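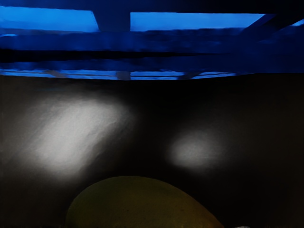 Step 2: Run the fruit pick in simulation before you believe the spec sheet

The Tirnus gripper page promises "gentle handling of any produce." I'd like to see that on a mango before buying one. Load the simulated gripper with the wrist camera on and a single mango-like fruit on the dark surface.

Check the view first. With the blue gripper part filling the top and only the domed upper side of the fruit showing at the bottom, you can't judge where the fingers will land. Move the camera mount or add a second view.

Now set the grip force low and run 122 picks. Swap in the Futico model and run the same 122 with the same start poses. Don't let anyone retune between runs. Hadiza Chukwu did that for us in October and the comparison was worthless.

Log drops and peak contact force separately. A gripper that never drops a fruit may be crushing it, and most default fruit models won't bruise.

Dim lighting and soft glare on the surface are worth keeping. Vendor demos tend to leave them out.

Step 3: Repeat with real fruit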